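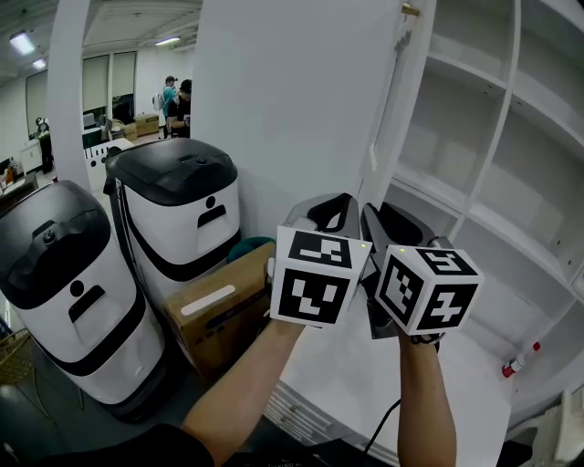 NERKVILLE – Dernum, the indoor delivery company, will open a public showroom in Nerkville in February, giving building managers and residents a place to look over its rounded white units before ordering. The showroom takes up the ground floor of the former Tăng furniture store and is divided by white partitions, with an opening between the front area and the larger room behind it. Visitors will find units with glossy black lids and a black band around the lower body, standing on the floor among everyday things such as a cardboard box and a wicker basket. There will be no ropes or platforms, and people are welcome to walk right up.

"We wanted it to feel like the entrance to an apartment building," said Leonie Kuhlmann, who manages the showroom. "Most of our customers have a hallway with a parcel sitting in it and a coat rack somewhere. They want to know how much floor they are giving up."

The showroom covers 96 square meters and has two areas. The front area is open to anyone during normal hours, with no appointment needed. The back area is set aside for longer meetings, where customers can bring floor plans and mark out elevator doors, mail rooms and parking spots for the units in tape on the floor.

Fitting out the space took 42 days. The work was handled by Kadix, a Nerkville interiors firm, which kept the old store's pillars and painted them white to match the new wall panels. The loading door at the rear has also been kept and will be used for customer pickups.

"The pillars were the hard part," said Ruwan Debnath, project lead at Kadix. "They hold up the floor above, so we laid out the partitions to meet them. There was a lot of measuring – and then a lot of measuring again."

Dernum has hired two full-time staff for the showroom, both from the Nerkville area. Ljubica Golob will look after walk-in visitors, and Rezaul Mollah will handle planning meetings and site visits. The company's service desk will stay at its current address, and existing customers should keep using the same phone number for repairs and spare parts.

Chaminda Sheikh, head of sales at Dernum, said the company had been showing its units in a corner of its warehouse until now. "People had to sign in at the gate and put on a vest," Sheikh said. "It was fine for contractors. It was not so good for a residents' group on a lunch break."

Planning meetings in the back area can be booked through the Dernum website or at the front desk once the showroom is open. Parking is available behind the building, with step-free access from the lot to the main entrance.

Media contact: Leonie Kuhlmann, Dernum showroom, Nerkville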